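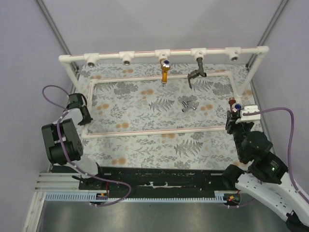 Outside tap drips after new washer
Plumbing and Heating > Taps and Valves

hevesine_dan
Half-inch bib tap on the garage wall, fed from the kitchen main. Dripped from the spout, so I fitted a new washer. It still drips at a steady rate with the handle fully down. Static pressure at the tap is 5 bar on a screw-on gauge. The body is a Paju pattern, brass, age unknown. Is the pressure the cause, or have I missed something?

limescale_lou
Pressure isn't the cause. A sound seat and washer will hold 5 bar. Look at the seat with a torch. If there is a groove across it, no washer will close the gap. A reseating tool costs less than a tap and takes a few turns.

Uka
Disagree in part. 5 bar is high for a house and it will find any weak seal first. I'd fit a reducing valve after the stopcock, set it to 3, then see what still leaks.

limescale_lou
That treats the symptom. The groove will still be there at 3 bar and it will get deeper.

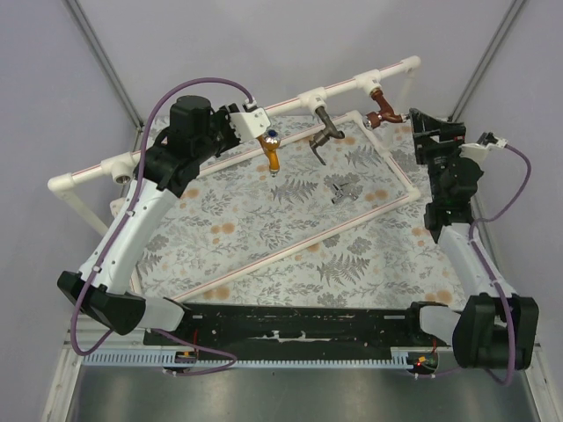 Does the isolating valve need to be shut before the headgear comes out?
Shut it or the stopcock first, then open the tap until the flow stops. With an isolator on that branch the rest of the house stays on.

hevesine_dan
Thanks, there is an isolator behind the washing machine. Took the headgear out. The seat has a nick on one side which I can feel with a fingernail. The washer I fitted is flat rubber, and the old one was domed.

RonjaNordin
Ronja Nordin here, I keep the parts list for this board. Flat is correct for that seat. Domed washers are sold to bridge worn seats and they do so for a season or two. Recut the seat, use a flat washer, and grease the spindle with silicone grease. Do not use petroleum jelly on the O-ring, it swells the rubber.

Uka
I have used petroleum jelly for years without trouble.

RonjaNordin
Depends on the rubber. Nitrile will put up with it, EPDM won't, and the bag rarely says which you have.
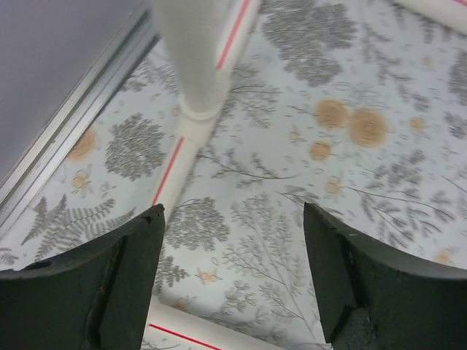 The other point is the thread. PTFE tape goes on clockwise as you look at the end of the male thread, and it should stop one turn short of the tip. Loose tape in the bore ends up under the washer and gives you the same drip again.

limescale_lou
Agreed on the tape. I had a strand across a seat once and replaced two washers before I found it.

Uka
I still say check the pressure overnight. Mine read 885 kPa at two in the morning, well above the daytime figure.

hevesine_dan
Overnight it went to 6 bar. Recut the seat this afternoon, flat washer, silicone grease. No drip so far. I'll price a reducing valve as well. The Cliltisura one has the gauge port on the wrong side for my wall, so it may have to be another make.

limescale_lou
You can turn the gauge port on some of them. Check the leaflet before you order.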